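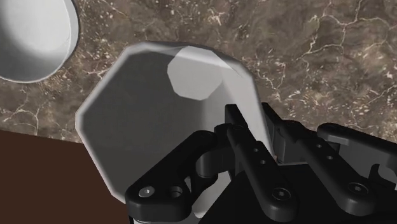
Hi Melina,

You asked for something short on where the glossary project stands, and I'm going to fail at short, but I'll try to keep the grumbling to one section. This covers everything since the December check-in.

The quick version: 311 character entries are drafted, 100 of those have been through a second reader, and I'm behind on the verb section by more than I'd like. The money is fine. More on that at the end.

What got done

The entries for the first half of the Analects are in the shape we agreed on. Each one has the modern form, the traditional form where it differs, the pinyin, the plain dictionary sense, and then a paragraph on how the character is used in the passages we cover. I dropped the "literal meaning" line you saw in the early drafts. Readers kept treating it as the real meaning and everything after it as decoration, and I got tired of writing warnings under my own heading!

The entry for 仁 (rén) is finally finished. I know I said that last time. The trouble was that I kept trying to pick one English word and stick with it - benevolence, humaneness, goodness, I had a month with each - and every one of them fell apart in some passage or other. So the entry now gives three English words and shows which lines each one suits, and in the running translation I leave it as rén. A couple of the test readers grumbled about that. I'd still like to keep it, and I'd be glad to hear what you think before the layout gets locked.

I also wrote the short essay on 君子 (jūnzǐ), which was not in the plan but kept coming up. The two characters started out as something like "ruler's son" and by the time of the text the phrase mostly points to a kind of character and much less to who your father was. I go with "noble person" and explain why "gentleman" bothers me. It runs a bit long. Cut it if you need the pages.

What didn't get done

The verbs. I planned to be through them by now and I'm perhaps a third of the way. The easy ones went fast, and then I hit 為 (wéi, or wèi, depending), which can be "do," "make," "be," "act as," "govern" or "for the sake of," and a decent number of lines could honestly go two ways. I had been settling these one at a time as I met them, and when I read back over my notes I saw I'd settled the same construction differently in different places. So I went back and started a separate sheet just for that character. It's slow and I don't love it, but the sheet has already caught 13 places where my translation disagreed with my own glossary.

The particles are also waiting. I'd rather do them last, when I know how many of them I've been quietly leaving out of the English.

Tools and files

Everything has moved over to Trilum, which I was grumpy about for a week and now like very much. The search handles traditional and simplified forms together, so I no longer have to look for everything twice. The one annoyance is tone marks: some of the vowels come out in a different font when I export, and ǚ is the worst of them. Bident, who are doing the layout, say they can fix that on their side as long as I send the files in one batch and don't dribble them in. Fair enough.

The backup copy lives with Nijs now. You should have the login already, and if you don't, tell me and I'll send it again.

Second readers

We have 2 at the moment and could use one more for the verbs, preferably someone who reads the old commentaries and isn't shy. The notes so far have been terrific, especially on 禮 (lǐ), where I'd been writing "ritual" all over the place and was told, quite firmly, to go and look at the lines where it's closer to plain good manners. I did, and I changed several of them. The entry is better for it, although it is now the messiest thing in the file and needs a proper tidy.

Money

The Cirkora grant is a little under half spent, nearly all of it on reader fees. Nothing has gone out for travel, and I don't expect it to - the library I was planning to visit has been scanning the edition I need and sending me pages (bless them). If you're okay with it, I'd like to move the travel line over to pay for that third reader. Let me know if you need a form for this or if an email will do.

Next up

Finish the sheet for 為, then the remaining verbs in the order they turn up in the text. After that the particles, and then one full read straight through in English with the Chinese closed, to see if it sounds like a person wrote it. I'll send you the verb section as soon as it's fit to be seen, and the revised 禮 entry before that.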